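Portable PA Inspection: Checklist and Comments

Site: Honberg meeting hall
Checked by: Adanech Mamo, 19th February
Gear: two Botex powered speakers, Alterov eight-channel mixer, four wired mics

14 shares | 3 comments

1. Speaker stands. OK. Locking pins in place on both. Left stand has a worn foot, replace before December.

2. Power cords. FAIL. Cord 5 has a split jacket near the plug. Tagged and pulled from use.

3. Grounding. OK on all outlets. The outlet by the stage door is loose in the wall and needs a new box.

4. Cable runs. Fix needed. The 29-foot mic cable crosses the side aisle with no cover. Tape is not enough there. Use the rubber ramp.
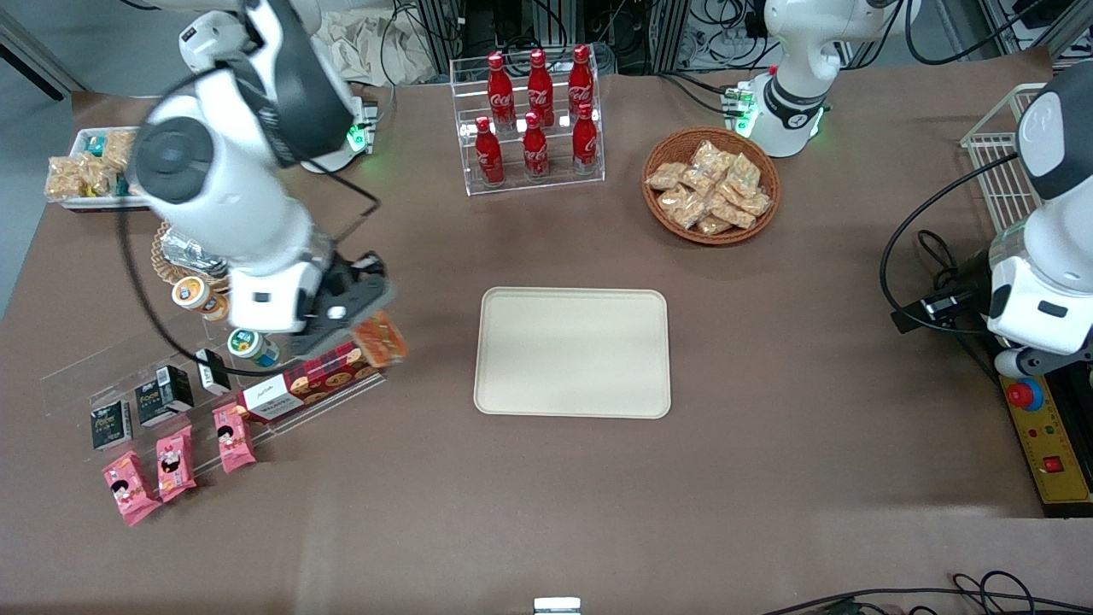
Orange wrapped pastry package held over the red patterned cookie box.

5. Speaker placement. OK. Both are 8 feet from the front row. Do not move them closer.

6. Sound level. OK at the back wall. The front row was loud with the horns aimed straight out. Turned each one in a little and checked again.

7. Feedback. Ringing at 2000 Hz with the lectern mic open. Cut that band on the mixer and marked the setting.

8. Rack vents. Dusty. Vacuumed, fan runs freely.

Result: usable once items 2 and 4 are closed.

Comments

Iddrisu Zakaria: Spare cord is in the gray case. I will label it and put it on the list.

Sumathi Nair: Was the level read with the room empty? It drops a good bit with people in the seats.

Adanech Mamo: Yes, empty. I will read it again at the next talk.

Recent items
Mic Clip and Stand Check
Rezende Hall: Ceiling Speaker Survey
How to Coil a Long Cable
Storing Batteries for Wireless Packs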